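Teaching paper tasks with the hand-held gripper: bench tips

Paper is harder to teach than blocks. It slides, it springs back, and a crease made in one take is still there in the next. These notes cover clearing and unfolding jobs recorded by hand, with the Vevura policy trained on them afterward.

Keep both marker cubes in view of the head camera for the whole take. Tilting a cube is fine as long as one patterned face can be read. Check the indicator light before each take.

Close the jaws slowly on a single sheet. A fast close pushes the edge away, and the policy learns the push.

Record 40 takes per sheet position before moving to the next. Change the paper after 20. Fully flattened paper teaches very little about wrinkles.

Put small round objects on the sheet only after the plain version works. Balls roll, so start each take with them at rest and lift the near corner last. Angharad Mathias uses a green and a red one so the labels stay easy to sort.

Let the sheet hang over the table rim when the task calls for an edge grasp – the overhang gives the fingers room above and below.

Hold still for a second at the start and end of every take. Trimming is much quicker with a clear pause to cut on.

Discard any take with a regrasp you did not plan. In the July set we dropped 7 for this reason and kept 126.

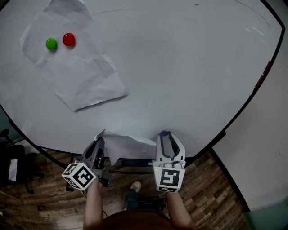
Wipe the finger pads between sheets, and store used paper flat in a folder marked with the take numbers.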